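Teaching in the simulated kitchen: an interview with the demonstration lead at Tredeteck 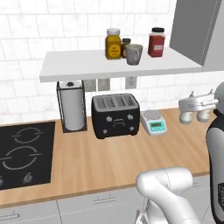 Simulation render: Tredeteck

Tredeteck collects robot demonstrations for kitchen tasks, most of them in simulation and the rest on a physical arm in its lab at Rurkholm. The company's demonstration lead, who asked to be identified by job title only, spoke with us by phone on 2025-01-07.

The work is done by remote control. An operator at a desk moves a handheld controller, and the simulated arm follows. The test kitchen has a counter with a cooktop, a four-slot toaster and a small scale, and a shelf above that holds jars, a bottle and a mug. One of the current tasks is to bring the mug down from the shelf and set it on the scale.

"The mug is harder than the jars," the lead said. "It tapers toward the base, so a grip that looks fine at the rim can slide. The operator has to choose between the handle and the body before the fingers get there. If they change their mind halfway, the recording shows a pause and then a correction, and the policy learns the pause."

Recordings with long pauses are not thrown out automatically. They are tagged, and a reviewer decides whether to trim, keep or drop them. The target for each task is 2000 accepted demonstrations. The mug task stood at 483 when we spoke.

"People ask why we don't generate them all with a planner. We do use one for the approach. A planner gives you the same clean path every time, and the policy has no idea what to do when it ends up three centimeters to the left. An operator is three centimeters to the left constantly."

Before remote control, the group taught the physical arm by hand. The operator held the arm near the wrist and led it through the motion while the joints recorded their positions. The lead still prefers that method for contact tasks such as pressing a toaster lever.

"With your hand on the arm you feel the lever stop. With the controller you are judging it by eye. We added vibration to the controller last year. It helps with timing. It doesn't tell you how much force you are applying."

The drawback of hand guiding was the camera data. The operator's arms were in most of the images, and a policy trained on them did poorly once the arms were gone. The group tried replaying each recorded path with the operator out of view, at the cost of doubling the robot time.

Operators train for 2 weeks before their recordings count. The first exercises have no object in them at all: move above the scale, open the fingers, hold still, go back. According to the lead, holding still takes the longest to learn.

The recordings are stored in a format the company calls Umberg, which keeps the controller input and the resulting joint motion as separate streams. "You want both. What the person asked for and what the arm did are different signals, and the lag between them varies."

Work on the toaster task is scheduled to start in February.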